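Orkia Match Logs: data card

Summary

Orkia Match Logs is a set of 1,393 recorded matches from Orkia, a team shooter played on a private server. Each record holds the event log of one match, the loadouts of every player, and the final score. The set was put together to study how map layout and weapon choice affect match length. It is released as plain text files and needs no special software to read.

Current version: 2. Version 1 is no longer offered, as its respawn times were rounded to whole seconds.

Contents

matches/ – one CSV file per match, named by match number
loadouts/ – one CSV file per match, same numbering
maps.csv – map names, sizes and spawn point positions
weapons.csv – weapon names, classes and base damage values
fields.txt – a list of every column, with its type and unit

Collection

All matches were played on a server set to 24 player slots. Logging was done on the server side, so the records do not depend on the frame rate or settings of any player's machine. The server wrote one line for each event: spawn, shot fired, hit, kill, assist, objective taken, objective lost, disconnect. Player positions were written along with every event but were not sampled between events. Movement paths can therefore be estimated only loosely, and players who hide for long periods leave gaps in the log.

Matches that ended in a server crash were dropped. Matches in which a team dropped below half strength were kept and carry the value 1 in the column short_team.

Maps

Two maps make up most of the set. Vurnley is a compact indoor map with three lanes and short sight lines. Merrick is a larger outdoor map with a central ridge, and long-range weapons are used far more often there. A third map, Nedetero, was added in November and appears only in the later files. Its spawn points were moved once after release. The column map_rev gives the layout in use, and the two layouts should not be pooled for any work on spawn timing.

Fields that need care

time_ms counts from the end of the warmup, not from server start. Events during warmup have negative values.

damage is the value after armor. To get the value before armor, use the base damage in weapons.csv and the distance column. Headshots are marked but the multiplier is not stored.

player_id is random and is reset for each match. The same person cannot be followed from one match to the next. This was done on purpose and there is no key.

weapon_id 0 covers falls, drowning and other deaths with no weapon.

Loading

Files are comma separated, UTF-8, with one header row. Empty cells mean the value does not apply. Most match files load in well under a second. To work on the full set, read the files in blocks of 1,000 and write the parts you need to a single table first – the raw files are slow to search one at a time.

Map textures

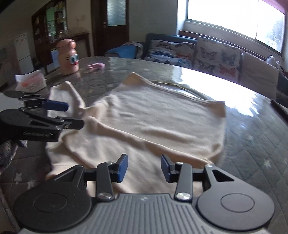 The map files name a surface type for every floor and wall, and the surface type sets footstep sound and bullet marks. Texture images are not part of this release. Surface types are grouped by finish in maps.csv under surface_finish, with the values gloss, matte and cloth. Gloss is meant for surfaces that throw back light in a bright patch, as the quilted grey-green table covering does where daylight falls on it. Cloth is for soft materials that crease and fold, such as the cream-beige garment spread over the same table. Where a gloss surface is partly covered by cloth, the map editor stores the upper layer only. Nedetero uses all three values; Vurnley has no cloth surfaces.

Known problems

In a small number of Merrick matches, the objective events are logged twice with the same time. Remove exact duplicate rows before counting.

Assist events before the first kill of a match are errors and can be ignored.

Disconnects in the last second of a match are sometimes logged after the final score line.

Use

The set may be used and shared for research and teaching, with the version number stated. It is not suited to training cheat detection, as no match was checked for cheating. Corrections should list the match number, the row and the column.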